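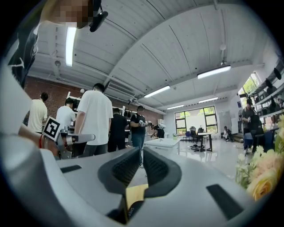

*One gripper, end of the morning session.*

The first thing Doina Stoyanova ever said to me was "slower." The second thing was also "slower." I had a gripper in each fist and a strap biting into my forehead, and I was trying to pick up a little tan thing the size of a candy, and I went at it like I was swatting a fly.

"It learns what you do," she said. "You want it to learn that?"

I did not. So I let go, backed up and came in again like I was visiting somebody in the hospital.

I should say I got the job through my cousin Lejla, who told me Batometti was paying people to use their hands. That was the whole pitch! I'd been laid off from the bakery in Pradton in the spring, and hands were about all I had left on the resume. Eighteen years of braiding dough. I figured it would be packing boxes. Instead they gave me a pair of grippers with black rubber fingers and told me to do ordinary things with them, over and over, and somewhere down the line a machine would watch all of it and do the same.

My task was called "pass and place." You pinch the piece, carry it across, hand it from one gripper to the other, set it down. Squeeze too hard and it shoots out (I got Ognjen in the ear once, from a distance I'm still proud of). Too soft and it slides down between the pads and you start over. By lunch my thumbs were shaking. I had 60 good ones and a lot of the other kind.

Ognjen Perić had the spot next to mine and he was beautiful at it. I mean it, you'd stop and watch. He used to fix watches, and he moved like every little part had feelings. Doina played his recordings for the new people. She never played mine.

Then one afternoon she called me over to the cell where they kept the arm. They'd named it Lurkau, don't ask me, that was before my time. It had been trained on everybody's work mixed together, up to a month of it, and she wanted me to see it run.

It picked up the piece. It carried it across. And right before the handoff it stopped, and gave this tiny little turn of the wrist, a roll and a half roll back, and then passed it over.

"That's in almost every run now," Doina said. "It isn't in Ognjen's. I went through them all. It's in yours."

I looked down at my own right hand, which was holding a coffee, and I swear it was already doing it. It's what you do before you set a braid down on the tray. You roll it so the seam goes under. My aunt Ljubica taught me that when I was seven, standing behind me with her hands over my hands, flour up to the elbows, saying slower, slower, what's chasing you?

"I can take it out," Doina said. "It costs us a little time on each one."

"Does it drop them?"

She scrolled for a while. "Less," she said.

So I asked her to run it again, and she did, and we stood there while my coffee went cold and the arm tucked the seam under on a thing that didn't have one.

I called Ljubica that night. She's ninety and she hears about half of what I tell her. I said, Auntie, there's a robot that does your roll.

"Does it flour the tray?" she said.

I told her I'd ask.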